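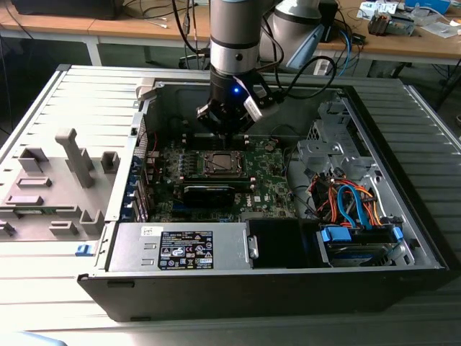 Side panel off, gripper in. The empty CPU socket is in the middle of the green board.

Shopping for a second arm

I've been put in charge of the budget for our next dismantling cell at Elden, so I've been pestering Laiba Soomro with questions while she runs the one we've already got. We strip old office desktops for parts, 30 in a good week, and we'd love to do more! The quote from Chaudhry came in at nearly 3,000 for the gripper, fingers and cabling (the arm is priced separately, gulp), and Forough Moradi wants my list by the end of February.

Things I've pencilled in so far: spare fingers, a longer bench, and proper cable clips. Neltonon do a cheaper gripper but the wait is 17 weeks, and I'm not that patient.

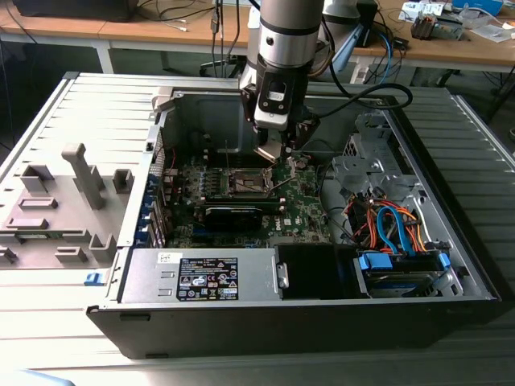 Reach and clearance

Fingers down over the socket, with the graphics card and a long memory module close by. It's a tight spot to work in, so I'm asking both suppliers for slimmer fingers. Jawad Kakakhel reckons we should borrow a set before paying for any, and I've emailed Chaudhry to see if they'll lend us some.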